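Progress report to the Lekham fund, August 2021
Prepared by Noeline Tomoana

Thank you again for your patience while we got the two hand-held grippers back into steady use. Bonifacio Iglesias has now gone over both of them, and I'm happy to say the second installment went mostly on small things – pivot pins, fresh finger pads and a good deal of his time.
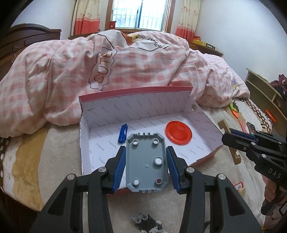
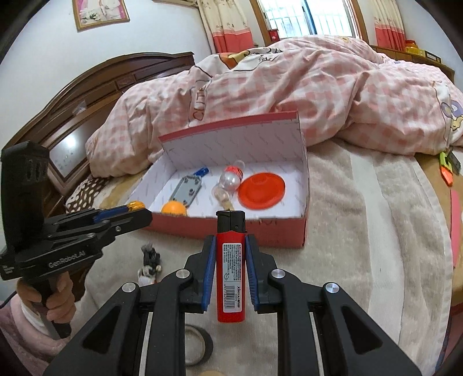

Both grippers by the box on the bed, with the tray held in the first picture and the lighter in the second.

Jaw alignment took the most work this quarter. One side had been closing a hair ahead of the other, and Bonifacio spent 15 days resetting the linkages before he was satisfied. He likes to check them on flat, narrow pieces, and the tray with the hollow posts is a good one for this, with a ribbed blue pad to either side of it. The pads are now changed every 1,000 grips.

Still to come is a spare set of pins from Garnby, promised for November. Until then we'll keep to the weekly cleaning.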